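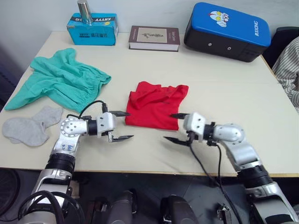
Slower on the left, the voice in the headset said. You're dragging it again.

I eased off the left handle. It was my second month at Skirnetti and I had folded more shirts there than in the rest of my life put together. The number on the screen by my knee said 3,406, and that counted only the ones they kept. If a fold came out crooked, or I took too long over a sleeve, somebody in Unatham pressed a key and it was gone.

"Is this one going to count?" I asked.

"Finish it and we'll see."

I had never met the voice. It came on at six in the evening and stayed until I signed off, and between shirts it told me about its mother's knee or the price of parking. It had done my job for a year before they moved it to review. It said the arms got into your sleep. I said mine hadn't yet.

The red shirt was a hard one. The cloth was thin and the handles gave you no feel for it, so you had to go by eye. I closed the right fingers on the hem, lifted, and waited for the sag to settle. Then I brought the left arm across to meet it.

"Good," the voice said. "Now wait. Let it see you wait."

That was something they taught you the first week. The robot would copy the pauses too. If you scratched your nose in the middle of a fold, it learned to stop there for no reason.

I laid the hem down and opened both hands. One corner stuck out.

"Leave it or fix it?" I asked.

"What would you do at home?"

At home I would have left it. My father used to fold our shirts on the ironing board, fast and badly, with one corner always out - the left one, the same as this. I hadn't thought about that in years.

I left it.

There was a long quiet on the line, and I watched the number. It went up by one.

"Twelve more and you can eat," the voice said.

I pulled the shirt apart with both arms, messed it up, and started again from the collar.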